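Home | Notebook | Hardware | Parts list | Log in

29 Jul 2020 — gripper comparison, two-arm bench

Swapped the Zonlow jaws for the Cevamex pair this morning. Dariusz wanted both sets tried on soft, awkward stuff before we order more, so cable it is. Blocks tell us very little at this point.

Zonlow, yesterday: 16 tries at lifting one loop out of a coil, 11 good. The misses were mostly thin cord slipping down between the pads.

Cevamex: jaws open wider, pads are stiffer. Had to re-zero the left wrist twice. Closing force is set at 55 on the controller scale for now — Orhun thinks that is too high for thin cord and he may be right. Will drop it in steps of 5 tomorrow.

Wrist cables need more slack than the Ramasamy mounting sheet gives. Left a wide loop on each arm.

Start pose for the Cevamex runs, black and white cord coiled together between the grippers:

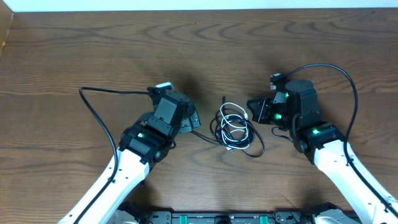

Do both arms need the same closing force? Only if they do the same job. The holding arm can run firmer, and the pulling arm should be set by the thinnest cord in the bundle.

To do: new pads from Tallercombe, save the wrist offsets, 18 runs per setting.

Filed under: Grippers, Bench tests

Contact the lab | © 2020 | Back to top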